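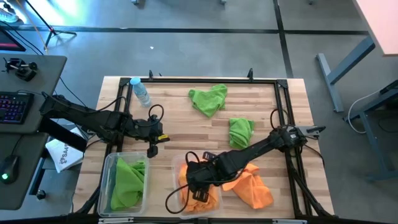

Cloths and tubs on the butcher-block top, 2018-01-07.

Cloth sorting, continued. Green in one clear tub, orange in the other, same as we agreed in October. I still don't believe the color rule does what Chun-hung Chiang says it does, but I said I'd write it up fairly, so.

State of the top when I stopped to make notes: two green microfiber cloths still out on the wood, one crumpled, the smaller one folded up tight. One green in the left tub. One orange in the right tub and one orange lying next to it. Water bottle on its side up by the corner. Please take drinks to the sink bench.

The claim, for anyone reading later: green is for dry dusting, orange is for anything with oil on it, and if we keep them apart the block top will stop getting the dull patches. The claim comes from the Dokcombe sheet that came in the carton. Dokcombe sells cloths in colors, so I take the sheet for what it is.

What I have against it:

The dull patches were there before we had any orange cloths. I have it in my own notes from October, near the front edge, when everything was still the old white rags.

Green and orange feel identical to me. Same pile, same stitched edge. I asked Aerts whether the two colors are a different weave and got a price list back. Will ask again, in shorter sentences.

The sheet says 400 washes. At the rate we wash them I will have retired before we can check that. The Boven ones were supposed to last 30 and were shedding well before, though to be fair they went through the hot cycle with the aprons more than once.

What I have for it:

It is easier to see what still needs to go back. With the white rags everything looked like it belonged everywhere. I'll give Chun-hung that one.

Folding. There is an argument going about whether a cloth should go into the tub folded or just dropped in. Folded stacks better and you can pull one off without dragging the rest. Dropped in is what people do. One crumpled cloth takes up most of a tub, so if we want more than a couple of each color in there, somebody has to fold. I'd write "folded in thirds" on the lid, except we don't have the lids. Does anyone know where the lids went?

Truvine oil on the block: the last coat went on before the holidays. I can't tell the oiled half from the other half by looking, and I tried from both ends with the lamp low. Chun-hung says he can. Next time we should tape over the labels and have him point. If he gets it right four times running I'll buy the second can myself.

Order: the carton was 2,000 cloths across the whole building, and stores has us at 2,165 counting what was left in the cupboard. I don't trust that number either. The old rags are probably in it.

To do
- fold the big green one, put both greens away
- orange off the wood and into its tub
- find lids or order lids
- Aerts, the weave question
- blind test with the oil, labels taped
- move the white rags out of the cupboard before anyone counts again

Leaving the color rule in place until the end of the month. If the front edge is still dull by then I'm going back to one color and one tub.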